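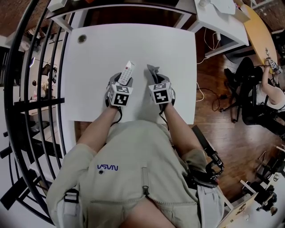 *The square white table on the upper level, with its cable grommet in the far left corner. The railing and the black stair treads are to the left.*

Mezzanine offices are usually planned from the railing inward. At Kostgate, the conversion fitted out by Luseo, the rail is curved and the furniture is square, and that mismatch decides most of the layout. A straight desk set beside a curve leaves a wedge of floor that is hard to use. Luseo left the wedge open at the stair head and kept chairs out of it.

The white desks have one fault in common with most of their type - cable handling. A single round grommet near a corner suits a lamp or a laptop. It does little for a desk used from several sides, and on the next desk along the white cables simply hang to the floor. A tray under the top would fix this. Ballis, which supplied the furniture, lists one as an extra, and the fit-out budget did not include it.

The curved desk in light wood works better against the brown floor than the white ones do, and its rounded edge is kinder to anyone passing behind a rolling chair. It also costs more and cannot be pushed flush with a neighbor.

Open vertical bars let sound through to the shelving level below. Luseo plans to test acoustic panels there in October, over 3 bays to start with.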